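We use cookies to remember your place in the book. Accept / Manage settings

Chapter 7
Chores and the Patient Machine

If you have ever folded a basket of washing while thinking about something else entirely, you already know more about this chapter than you might suppose. Your hands found the corners, gave the cloth a shake and laid one edge over the other, and you may not remember a moment of it. We shall spend the next few pages on that forgotten moment, and I hope you will bear with me, for it is a favourite of mine.

Machines have been good at stiff things for a long while. A car door is the same shape in the morning as it was the night before. A towel is a different shape every time you let go of it, and a machine must find the corners afresh - by looking, by feeling, or by a bit of both. One common way of teaching it is to have a person do the job with a gripper in each hand.

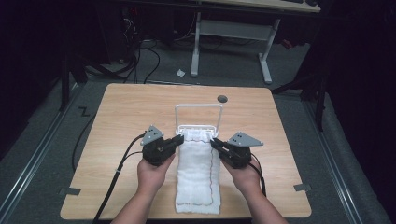
Can a machine fold the household towels yet? In a tidy laboratory, with a towel it has met before, quite often it can, though slowly, and it may still be beaten by a strange cloth in a heap.

My old colleague Vittoria Galli kept a notebook at the Judum workshop, and she was kind enough to lend it to me. Over one June her group went through 314 attempts at the same small job, and 48 of them were set aside before anyone got as far as asking whether the fold was neat. Most had gone wrong at the very first pinch! Take up two layers where you wanted one and everything afterwards is spoiled, however well it is done.

Lifting brings its own troubles. Cloth held up by a corner sags and hides its other corners behind itself, and the second hand has to come in close.

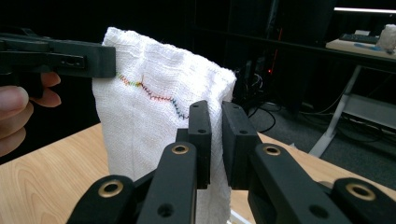
Babak Shokri thinks I am too gentle about all this, and wrote in the margin of my draft that a shop floor will never wait for a towel: his packing line at Khosravi gives each item 19 seconds, and a machine that needs longer is only a visitor. I have left his remark in, as he may well be right about shops. A home is more forgiving, and we shall come back to the difference in section 7.3.

Before reading on, fold a tea towel with your eyes shut, and write down when you first wished you could look.

Reader comments (3)

Tried the tea towel exercise with my evening class and we were at it for half an hour. Great fun, and more argument than I expected.

Will the next edition say anything about fitted sheets? I can't fold those with my eyes open.

Section 7.3 was missing from my copy, it jumps to 7.4.

Contact the publisher | Copyright Faro Books | Back to top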